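Minttu Tuominen wants me to know that she hasn't thrown anything away. I had asked, rather unkindly, whether the new way of keeping a worktable was just a tidier name for chucking things out.

"Everything is still here," she says. "It's got somewhere to stand, and that's the whole idea."

The idea is called Sarent, and she has been teaching it for three years. I've read the booklet twice and remain doubtful. It says a table should hold only what you'll use today, plus a small open shelf for what you'll use tomorrow. Shut drawers are frowned on. So are boxes with lids.

Surely an open shelf just puts the mess on show? "For 2 weeks, yes," she says. "Then you get sick of looking at it and you sort it out." I tell her I've been sick of looking at mine since April.

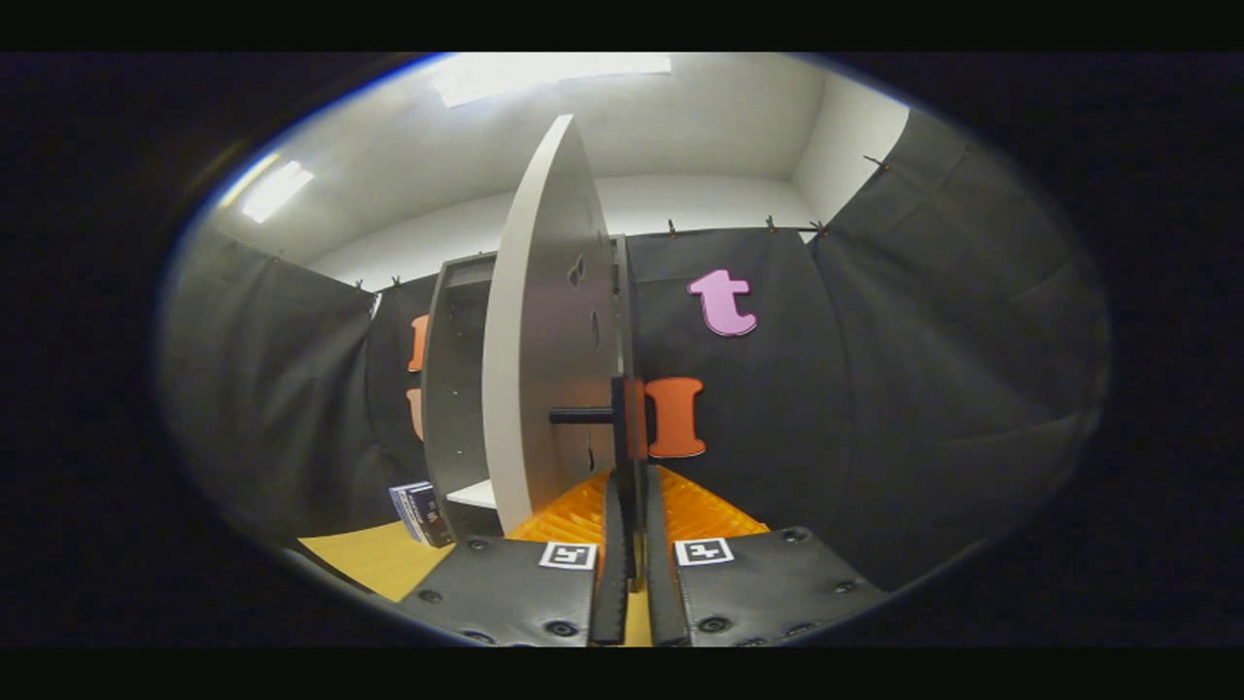
She is firmer about curtains. A plain grey one on a wire does more for a working corner than any cupboard, she says, as it stops you looking at the rest of the room. I point out that the rest of the room is still there. "You can deal with that on another day," she says, and moves on to books, which she likes standing up, never in piles.

Aino Hakala took the course last year with 17 others and is less sure. "I liked the shelf," she says. "I didn't like being told off about my drawers." She has kept the shelf - and the drawers.

Tuominen laughs when I pass this on. The next course costs 19 euros and begins on 12/11/2022. I haven't put my name down.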